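Project report -- window light in family portraits
3 June 2023

Aim: find out if a cheap reflector beats bare window light for indoor portraits. Used the Plileck folding reflector, 60 cm, and a plain white card.

Method: 20 portraits, 2 rooms, same lens. Prints done at Cliredano. Three came back too dark so left out.

Results: card nearly as good as the Plileck. Softer shadows under the chin. Far room was dificult, light gone by four in February.

Backgrounds need more work next time. Plain ones won every time -- busy cloth fights with the face. Colour matters too, a bright orange mandarin against a blue checked bed sheet grabs the eye straight off, so would a orange jumper.

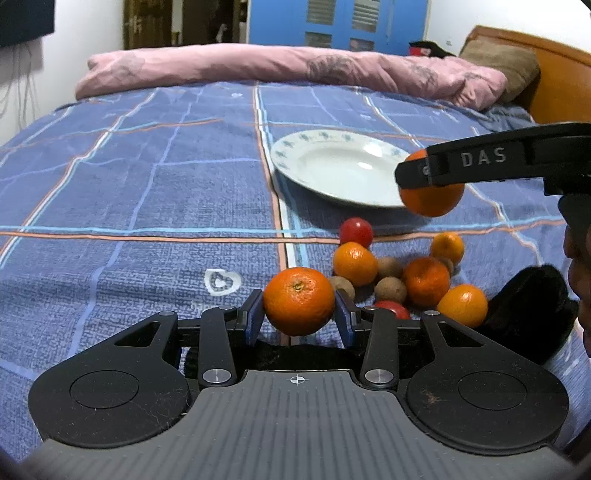
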